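Dépoussiérer un vieux PC : ce qui sert, ce qui ne sert à rien

Publié le 20 janvier 2025 par Oana Stoica

Chaque hiver, les mêmes conseils reviennent : votre ordinateur rame, nettoyez-le, il repartira comme neuf. J'ai des doutes. Un boîtier encrassé chauffe et fait du bruit, d'accord. Mais s'il met une éternité à ouvrir un tableur, la poussière n'y est sans doute pour rien.

La bombe à air sec. Utile, à petits coups, bombe bien droite. Bloquez les pales du ventilateur avec un crayon. La Colta coûte 8 euros et se vide vite. La Stundmont promet « jusqu'à 720 jets » ; je n'ai pas eu la patience de vérifier et je n'y crois guère.

L'aspirateur. On lit partout que c'est interdit, et ailleurs que c'est parfait. Je m'en sers pour le sol autour de la table, une fois le travail fini. Dans le boîtier, un pinceau souple suffit.

Les lingettes « spécial électronique ». Celles de Zeleke sentent fort et laissent des traces. Un chiffon microfibre à peine humide fait pareil sur la tôle extérieure, jamais sur les cartes.

La gomme sur les contacts des barrettes mémoire. Vieux truc de forum, défendu avec une ferveur suspecte. Chez moi, retirer la barrette et la remettre bien à fond a donné le même résultat, sans miettes.

La pâte thermique. Si vous ne démontez pas le radiateur, laissez-la tranquille. Les tubes Lirklow vendus avec spatule, gants et notice en six langues ne changent rien à l'affaire.

Avant d'ouvrir : câble secteur débranché, boîtier couché sur une surface stable, vis dans un bol. Touchez le châssis métallique avant les composants.

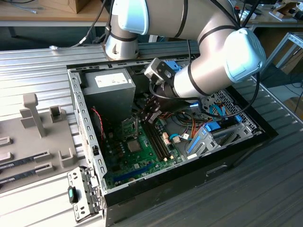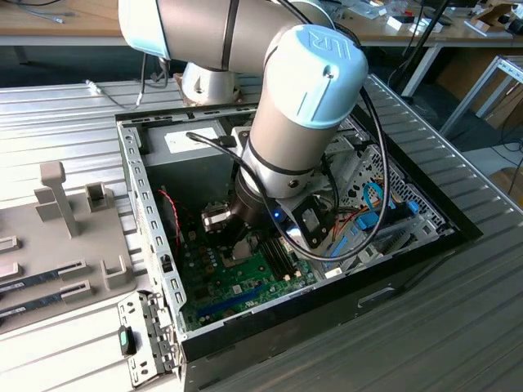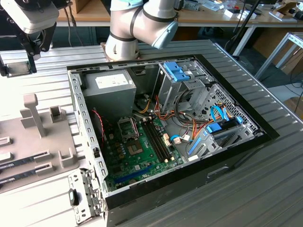
Boîtier ouvert et couché sur la table, l'intérieur accessible par le dessus.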